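Inside the Old Tower

I finally got around to opening up the desktop that's been living under my desk in Itavdale since forever, and of course I ended up with pictures. I'm thinking of turning it into a box for music and family photos, so I wanted a good look at what I've got before I spend any money. If you like green boards and messy wires, you're in the right place! 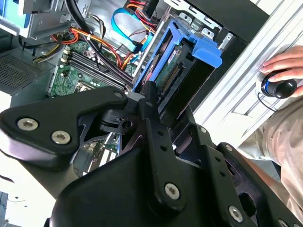
The blue drive caddy, with the hard drive's circuit board facing out and four black memory slots over to the left.

I love a plastic caddy. My last build (I called it Zerkonon, don't ask) had four tiny screws per drive, and I lost at least one of them in the carpet every single time. The light blue cable looping down to the drive area is SATA, and the red, orange and yellow wires are power. My plan is to swap the old drive for a solid state one before December – I've set aside 80 dollars for it and I'd like some change back.
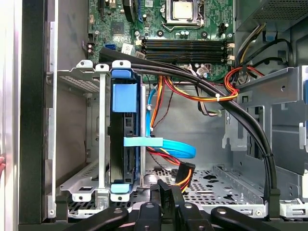 Words and pictures by Phí | 12th October

Now for the wider view, with the side panel off. The processor is up near the top in its metal socket frame, lever and all, and the power supply is in the upper right corner. And then there's that fat black cable bundle, swooping over the drive cage and down the right side like it owns the place. Somebody did give it a zip tie, so points for that. I'd still like to reroute it, and I have a bag of 64 Velcro straps just waiting for a job like this one.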